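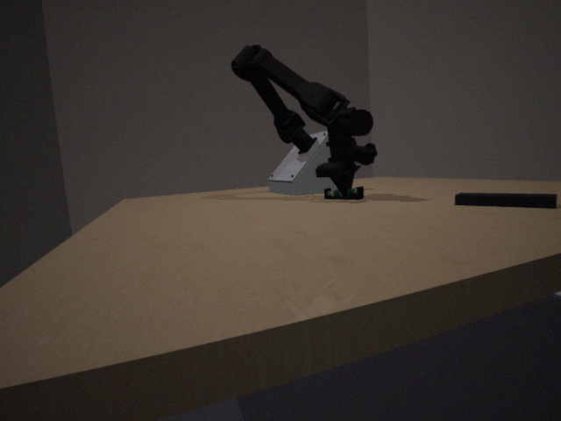 10 January 2025
By the Clelell local news desk

Clelell's plan to replace its paper parking permits with a phone app will go ahead in February, the town said this week, even though the two questions residents have asked most often still have no clear answer: what it will cost them, and what happens to people who don't own a smartphone.

The app comes from Wokeck, a parking software company that won the contract last fall. Under the deal, the town pays a setup fee of $3000 and Wokeck keeps a share of each permit sold. The size of that share is blacked out in the copy of the contract released to the public. The town says this is normal. It may be, but it makes it hard to check the claim, repeated in three separate press notices, that the switch will "pay for itself."

Clelell has 1409 permit holders, most of them on the narrow streets between the river and the old Ljungberg mill. They now pay once a year at the counter, get a sticker and put it on the windshield. The sticker works when the phone is dead and when the network is down. Its main fault, according to the town, is that printing and mailing take up staff time. Asked how much staff time, the parking office said it did not have that number.

Residents will be able to buy permits by the month under the new system, and some will like that. Students who leave for the summer could save money. But the yearly rate has not been set past this spring, and a line deep in the terms of use lets Wokeck add a "service charge" with 30 days' notice. The town says it would have to agree to any such charge. The terms of use don't say so.

For people without a smartphone, the town has promised "other options." One is a computer at the library, which is closed on Sundays and Mondays. Another is a phone line whose number hasn't been given out yet.

The town likes to point to nearby Cludach, which moved to the same app two years ago. Cludach did report fewer unpaid permits in the first year. It also raised its fines that same year and hired another parking officer, so it's anyone's guess how much of the change came from the app. Its parking office did not respond to a request for later figures.

A trial run in Clelell was supposed to settle some of this. It covered one parking lot, lasted two weeks and logged 1000 sessions, nearly all by drivers paying by the hour. None of them were buying a resident permit. The town called the results "very encouraging" and has not planned a second trial.

Paper permits already issued will be honored until they run out. Residents whose permits end in February will be the first to use the app, and should get a letter with instructions before the month begins. The letter will come by mail.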